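Unton Community Help > Home and Garden > Fabric and Sewing

How do I square up an old quilt top that has gone out of shape?

Asked by Annapurna Kotian
April 26, 2025

I have a quilt top that came to me from my husband's family. The paper pinned to it says 1915, but I can't tell if that is the year it was pieced or something else. It is all strips, mostly pinks and browns, sewn together by hand and never quilted. There is no batting and no backing.

I want to finish it and use it on a guest bed. The trouble is that it isn't square. When I fold it in half the corners miss each other by more than the width of my hand, and one long side has a wave in it that won't lie down. I have pressed it once with a dry iron and that helped the creases but not the wave.

I have made a few baby quilts, so I know the basics, but those were new cotton and I cut everything myself. I don't want to trim this one if I can avoid it. Is there a way to get it back into shape without cutting? Also, should I wash it before or after? The lady at the fabric store told me before, my sister-in-law told me after, and both of them were very sure.

I have a cutting mat, a long ruler, and a regular home machine. I don't have a frame.

Hannelore Mühlbauer

Don't wash it yet. A top with no backing has raw seam allowances on the back, and hand-pieced seams from that time are often narrow. In the washer they fray and knot together, and some will pull out. Once it is layered and quilted the stitching holds everything and you can wash it by hand in a tub.

Before any of that, test for color. Wet a white cotton cloth, press it against each different fabric for a minute, and look at the cloth. Browns from old scrap bags are the worst for falling apart and reds are the worst for running. If a brown strip tears when you pull on it lightly with your fingers, it needs a patch over it or a piece of fine netting stitched on top, whatever else you do.

For the shape, you want to block it. Blocking means dampening the cloth and pinning it out to the shape it should be, then leaving it alone until it is dry. You do this on a carpet covered with a clean sheet, or on foam boards pushed together. A bed is too soft.

First find the middle of each side and mark it with a safety pin. Run a string from the top middle to the bottom middle and another from side to side. They should cross at a right angle, and you can check that with your ruler or with the corner of a big book. Pin the middles down first and work out toward the corners, going a little on one side and then the same on the opposite side. If you start at a corner you will push all the extra into the last corner and have to start over.

Mist it with plain water from a spray bottle. It should feel damp, no more. Pat the wave flat with your palms and move the fullness toward the center a little at a time. Put a pin every couple of inches along that side. Then leave it, two days if your house is humid.

When it is dry, measure both diagonals before you unpin anything. If they match, it is square.

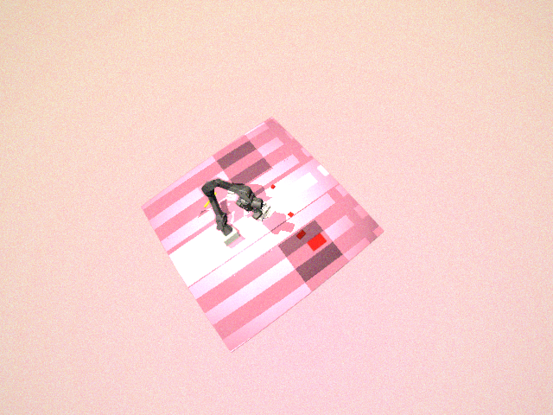 Issue 30

The strips on yours are worth looking at closely before you pin. If they run straight with the sides, the top will hold its shape fairly well once it is blocked. If they run on a slant, every edge is on the bias and it will stretch again as soon as you pick it up. In that case run a line of stay stitching by hand, very close to the edge, while the top is still pinned out. Use a long running stitch and don't pull the thread tight. It stays in and the binding covers it.

You may not get all of the wave out. A wave along one side usually means a border strip was eased on by feel and came out longer than the top it was sewn to. If blocking takes out most of it, the quilting will take in the rest. If it doesn't, unpick that one strip, block the body by itself, measure through the center, and sew the strip back on to that measurement. That isn't cutting, and you keep all the original cloth.

Hauke Diekmann

just trim it. my wife did hers with a rotary cutter and it was done in an afternoon. a quarter inch here and there nobody will see it on a bed

Renata Urrutia

I would follow Hannelore's steps. A top that misses by a hand width would lose a lot more than a quarter inch if you trimmed it, and on strips you would see them get narrower toward one end.

A few things to add from doing two of these:

Use glass head pins or T-pins that you know are rustproof. I used some old ones on a damp top and got a row of brown dots along one side that never came out.

Keep it out of direct sun while it dries. Open a window or run a fan pointed at the ceiling.

Pick a thin cotton batting. Thick polyester batting puts a lot of pull on old seams, and it makes a wavy edge look worse. Wash the backing fabric first so it doesn't shrink later against the old top.

Baste it closely, with thread. I'd stay away from spray baste on old cloth. You don't need a frame for hand quilting, a large hoop is fine, but take the hoop off each night so it doesn't leave a ring.

On your machine, I would only use it for the binding. Original hand piecing has gaps between stitches and the presser foot can catch a toe in them and shove the top layer ahead of the bottom one. If you do want to machine quilt, get a walking foot and sew a test piece first.

About the paper with 1915 on it, take it off before you dampen anything, since the pin is probably rusty by now. Put it in an envelope with a note about who gave you the top. I sew a label on the back of mine with both dates, the year of the top if known and the year I finished it.

Annapurna Kotian

Thank you. I did the color test this morning and only one of the dark pinks left anything on the cloth, and that was faint. The strips run straight with the sides except in one corner, where somebody seems to have added a piece later. I am going to clear the floor in the spare room and block it there. The pin was rusty.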